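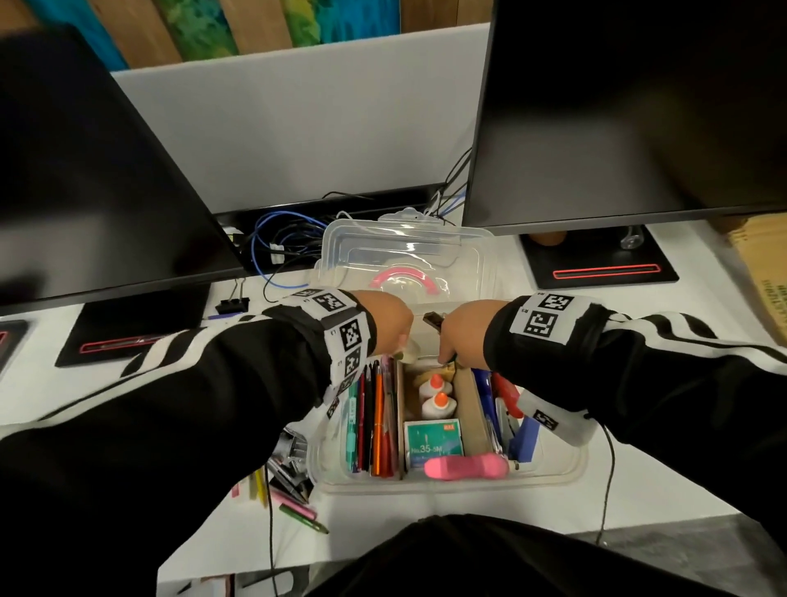
6 September 2020. Charter notebook, Bramport. Third try at sorting out why the fuel figures for the two older boats never agree with what the guests pay at the pump. The brokers' sheet says 1,654 engine hours on Rojanasak and 1,498 on Okudov, and I don't believe the second one. I went back over the handover slips before touching any of the equipment. The chart-table kits come first on the repair list, so the pens and pencils get one compartment, the glue bottles and the sponge get the middle one, and the lid has to stand open by itself while you dig, or people will go on leaving dividers loose in the drawer with the winch handles.

Back to the hours. Okudov went out for the whole of June with a meter reading of 1,498 on the slip. She came home with 1,498 on the slip. Either a family sailed a month in the islands without starting the engine once, including in and out of every harbor, or someone copied the number. I know which I'd bet on. The meter itself runs fine on the bench with 12 volts on it. Left it running over lunch and it kept time with my watch.

Checked the sender wiring on the way out. Green on the terminal, cleaned it, no change in the fuel gauge. Gauge still says half when the dipstick says a good deal less. Bolthorpe want to sell us a new sender and gauge as a set for 300 each boat and claim it will "end fuel disputes." I doubt it. Our disputes come from guests filling up at the outer dock and then motoring back against the wind with a full tank on paper. New gauge, same argument.

What I'd do first, in order of cheapness:
Photo of the meter at check-out and check-in, kept with the slip.
Dipstick reading written down both times, by whoever does the handover, in ink.
Fill up at our own dock only. The brokers will complain.

Their brochure also gives a range of 199 miles under power at cruising speed. Tried to work that back from the tank size and our own fuel log and can't get near it. Flat water, clean hull, no dinghy behind, I suppose. Guests tow the dinghy everywhere. I want that line out of our welcome folder before somebody plans a crossing on it.

Not done: Rojanasak's raw water pump, still weeping at the shaft. Wiped it down, tissue underneath, look again tomorrow. Spare impeller in the locker is the wrong size, and the box it came in has the right part number on it, so check the other spares too.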